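Teaching by Remote at Varstead - Your Questions

Do I need any experience?
None at all! If you can sort a kitchen drawer, you can teach this task. Most people feel comfortable after 3 practice runs.

How do I control the arms?
You hold a pair of hand controllers, one per arm, and the arms copy your moves. Go slowly at first - smooth beats fast.

What if I drop a fork?
Pick it up and carry on. We love those runs, and we keep them. The robot needs to see a good recovery too.

How many runs does it take?
Our utensil set has 1,437 so far, and we're still adding to it.

How long is a session?
40 minutes, with a break whenever you want one.

Can I bring my own utensils?
Yes please! Odd shapes are very welcome.

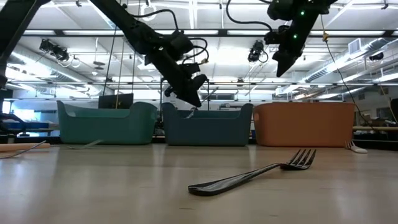
Utensil sorting with both arms and the green, blue-teal and orange bins.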